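Storage and Waste in Westby Dorms -- Final Report, Housing Unit

Background. Every spring the halls at Westby throw out a ton of furniture. We wanted to know where it goes and if a swap room would help. Sent a survey to 570 students in November, got 330 back. Good enough for us.

Most stuff ends up at the Bandamgate transfer site. Chairs, shelves, desk lamps. Site charges by weight so the college pays twice -- once to buy, once to dump.

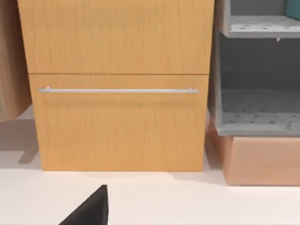 What do students throw out first when they move?
Cheap shelving, according to the survey. Then mattress toppers and rugs.

Costs. Hauling came to $3,000 for the two halls we looked at, Bucur and Golalia. Golalia was worse, no elevator so people just leave things in the stairwell. We didnt get numbers for the other halls, housing never wrote back.

Recomendations. Open a swap room in the Bucur basement, last 2 weeks of term. Post the pickup times early. Survey again next year with a question on bikes, we forgot bikes.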